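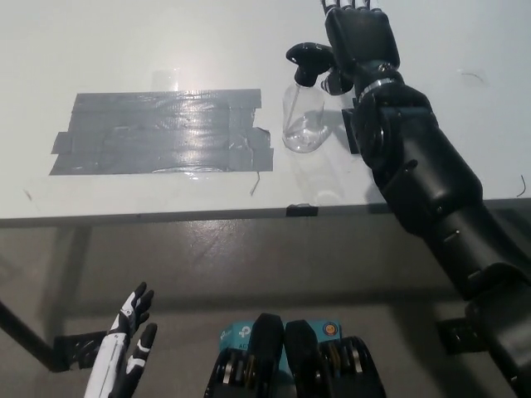

Tape table diary, 1/7

Right, a few of you asked how the white table is getting on, so let's have a proper thread. Grey duct tape in strips, laid side by side, slightly overlapping. Ragged at both ends. I own scissors, I just tear it.

2/7
It's the table I got off Wolfram Lammers when he moved out to Trivholm (still the best thing anyone's ever passed on to me, and it weighs a ton). Matte white top, shows absolutely everything.

3/7
Why tape at all? I cut and glue on that spot most evenings and the top was starting to suffer. A proper mat was 384 kroner in the shop in Hirkholm. Tape was already in the drawer!

4/7
The creases and little bubbles drive me up the wall. I've tried smoothing it with a ruler, a spoon and the edge of a bank card. Spoon wins, but only just.

5/7
A couple of the short bits on the right are wrinkled and lifting. Plan is to peel those off and start that side again, slowly this time, pressing from the middle outwards.

6/7
Clear spray bottle with the black trigger lives next to it and it's mostly empty, so refill before anything else. Note to self: 200 ml of warm water, tiny drop of washing-up liquid, and go easy near the edges.

7/7
If anyone's got a trick for getting old tape glue off a white top without scratching it, please shout. Lemon oil? Hairdryer? I'll try most things once.

Last updated: October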